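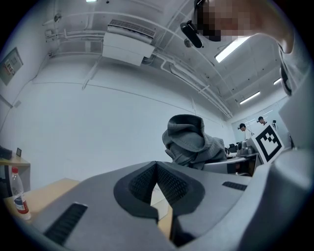 Home Kitchen Workshop Laundry Search

7 July 2025
Posted by the Workshop Tips desk

Gripper let go of the part again? Quick list, written in a hurry between jobs.

Mine is a Gratholm hand-held, bought in March. It dropped a wood block on my foot, twice. Then it did the opposite and wouldn't open with my thumb in there. So, in order:

Power off first. Battery out too, not just the switch. The switch on mine sticks.

Wipe the pads. Dish soap, damp rag, let them dry all the way. Greasy pads were most of my problem. No spray oil anywhere near them, ever.

Check the jaw screws. Two of mine had backed out. Snug them, stop there – the plastic strips easy.

Look in the slots with a flashlight. Sawdust, lint, crumbs if you work at the kitchen table like me. Soft toothbrush. Don't blow it out with a compressor, it just packs the dust in further and then you're takng the whole shell off.

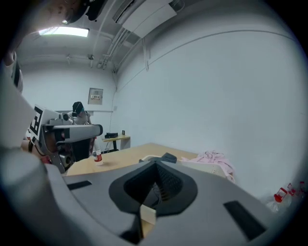 Test on something light before you go back to real work. Scrap wood, folded towel. Open and close it 15 times. If it hangs even once, back to the screws.

Drinks at the far end, caps on. Knocked a full cup into a Dravier charger last winter and that was roughly 125 dollars gone.

Sleeves up, drawstrings tucked in, hair tied. Two people at one table – say "closing" out loud before you close. Sounds silly. Do it anyway.

Pinched and it won't release? Dont yank. Kill the power, then work the jaw back by hand, slow.

Motor smells hot or the shell is cracked, quit using it. Tape is no fix, I tried.

Next week: drawer slides that jump the track.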